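Print this page | E-mail this page

The Robots Where I Work
by Luana Pacheco

Hi! I work at Burkammont, a place that gets dishes ready for cafes. Last September two robot arms came to our workroom, and kids who visit always ask me about them, so I'm going to tell you what it's like.
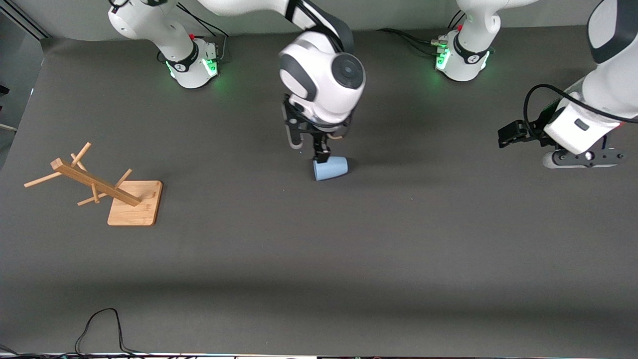
Before the arms came, Percy Apaza and I hung up cups all morning long. Pick up a cup, turn it, hang it on a peg, do it again... 792 times on a busy day! My wrists got so sore that I could hardly hold my spoon at lunch.

Now think about how you hang up a cup. Easy, right? Your fingers feel it and your eyes find the peg. A robot has to be taught every bit of that. Where is the cup? Which way is it facing? How hard can I squeeze? Hyun-seo Chae is the one who teaches ours, and one cup on its side kept her busy for 12 days (she ate a LOT of crackers).

Did the robots take my job? I worried about that too. My job changed - I check cups for chips now, and I help Hyun-seo when an arm gets stuck. Percy learned to fix the grippers, the part that works like fingers. He loves it. I miss our morning chats a little, and I told our boss so, and now we get a longer break together.

If you get to visit a robot at work, stay behind the line on the floor and ask lots of questions!

Contact Burkammont | Copyright Burkammont | Back to top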